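Waste audits: what the numbers can bear
Course notes, session 2
18th June
By Sarla Singhal

Read the Clulau office study before you read these notes. I'd like you to be annoyed by it on your own first.

The claim is that staff throw away less when their desk bins are taken out and shared ones put in the corridor. Perhaps they do. The study weighed what went into the shared bins and compared it with the old cleaners' figures, which were estimates written on a clipboard in November. One side was weighed and the other was guessed. I wouldn't buy potatoes on that basis.

Points to check in any audit

1. Who did the weighing, and did they know what result was hoped for? At Clulau it was the team that had proposed the change.

2. How long did it run? Clulau ran for 17 working days, then gave a yearly saving of 900 kilos. Multiply a short stretch by enough and you can have any figure you like.

3. Where else could the rubbish have gone? Coffee cups go home in bags, or into the bin outside the station. Gaëtan Charpentier raised this at the time and got a footnote.

4. What counts as waste? Some 800 liners were left out of the total as "packaging". A liner in a bin that holds nothing else still gets thrown away if the cleaner changes it every night.

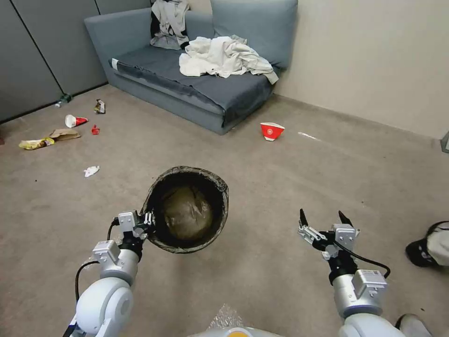

5. Who paid? Marchal sells shared bins. That doesn't make the study wrong, but it should send you back to point 1.

For next time

Take the Disiven report and find the baseline. Rafsan Dewan thinks there is one in the appendix. I have looked twice and remain doubtful. Half a page, no graphs.

Recent notes
Session 1: What is a tonne of rubbish?
Reply to Solange Gaillard on food scraps
The Wumby figures, again
Reading list (revised)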